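4. Grasp planning under specular clutter
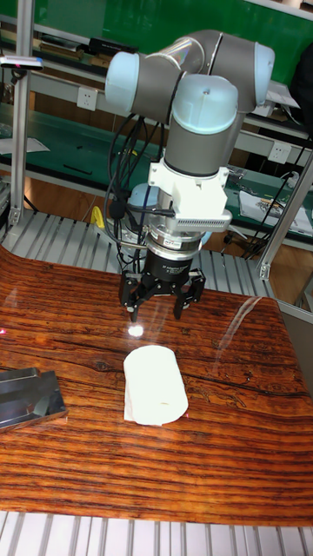 Figure 3. Work cell during a grasp approach on a paper roll.

The planner takes a single depth map and a color image registered to it, and returns an ordered list of grasp candidates, each with a wrist pose, a finger preshape and a score. We use the same node graph as in Section 3, with the segmentation stage replaced. The original stage, part of the Nitlow perception package, fits a plane to the table and treats every point above that plane as object. It assumes that the support is flat and that depth is dense, and both assumptions fail in our cell. The sheet that forms the tabletop is curved and sags slightly at the front, and its printed wood grain is glossy enough to return a bright glare spot between the roll and the left finger and a long pale streak on the right side (Figure 3). Missing depth at such places is filled in by the driver with interpolated values, and these tend to rise above the fitted plane. The plane-based stage then reports small false objects, or joins a false region to the real one and shifts its centroid.

4.1 Support surface model

We replace the plane with a low-order height field h(x, y), a bivariate polynomial of degree three fitted by iteratively reweighted least squares. The weights come from a Tukey function whose scale is set from the median absolute residual at each iteration. Points that belong to an object are heavily down-weighted after two or three passes, and the fit converges to the support. The field is computed once, with the table clear, and stored. At run time only the constant and the two linear terms are refitted, which absorbs small shifts of the sheet without letting a large object bend the surface toward itself.

Pixels in the color image whose value channel is saturated and whose saturation channel is low are marked as suspect. A white object produces the same signature as a highlight, so the color test cannot be used alone. We combine it with a temporal test on depth. Over a short window with the arm at rest, a pixel on a diffuse white surface shows low depth variance, while a pixel in a specular region either drops out repeatedly or alternates between two values. A pixel is rejected only when both tests fire. The remaining pixels keep their measured depth, and rejected pixels are assigned the support height h(x, y).

4.2 Candidate generation

For each segment we compute the principal axes of its points after projection along the local surface normal. Elongated segments, defined by a ratio of the first two eigenvalues above a threshold r, are treated as cylinders lying on the support. The closing direction is set perpendicular to the long axis, and the approach direction is sampled in a cone around the local normal. Compact segments are sampled uniformly in yaw. In either case the generator produces 800 candidates per segment before pruning.

The finger preshape is chosen from a fixed table of opening widths. We found that a wide preshape is preferable for soft items even when a narrower one would clear the object, because a loose edge that extends past the body of the item is often missing from the depth map. In Figure 3 a flap of paper spreads at the base of the roll, and a finger path planned from the body diameter alone may pass through it. The generator therefore adds a fixed margin to the projected width and selects the next larger opening.

4.3 Collision checking

Candidates are checked in two stages. The first uses a coarse set of spheres attached to the fingers, the coupling and the wrist bracket, tested against the height field and the segmented points. Since the field is analytic, the distance from a sphere center to the support is approximated by one Newton step, and the whole set is evaluated in a single batch. The second stage runs only on the highest-scoring survivors and uses convex hulls of the links, the frame posts and the aluminum platform.

The cable bundle needs separate treatment. It loops along one side of the arm and its shape depends on the last several joint motions, so a rigid hull attached to one link is either too small or far too conservative. We model it as a capsule chain between two anchor points, one on the upper arm and one on the bracket, with the sag computed from the current anchor distance. The model is not accurate, but it is sufficient to reject elbow configurations in which the bundle would be pulled tight or pressed against a link. Configurations that fail this check are returned to the inverse kinematics solver with the elbow sign flipped before the candidate is discarded.

4.4 Scoring and execution

The score of a surviving candidate is a weighted sum of four terms: antipodality of the predicted contacts, distance of the closing plane from the segment centroid, clearance to the support, and joint-space distance from the current configuration. Weights were tuned on 200 recorded scenes from the Festmont set and held fixed afterward. The clearance term saturates, so that candidates well above the surface gain nothing further and the planner does not drift toward shallow grasps on the top of the object.

The final approach is executed under velocity control at 1000 Hz. Commanded velocity is scaled by a factor that falls linearly with the predicted distance between the lowest fingertip and h(x, y), and a threshold on estimated wrist force ends the descent. With the plane model this threshold had to be set low, as fingertips met the raised parts of the sheet early. With the height field it can be raised without contact on approach in most trials, and premature stops become rare. The remaining stops occur mainly near the front edge, where the sag is steepest and the polynomial fit is least constrained.

All stages run as separate processes and exchange data through shared memory. Each message carries the version of the support model it was computed with, and the executor refuses a candidate whose version differs from the current one. This check was added after an early fault in which a refit completed between scoring and execution, and the arm descended along a path planned against the older surface. Logs are written in the Tetteh format and can be replayed through the planner without the robot.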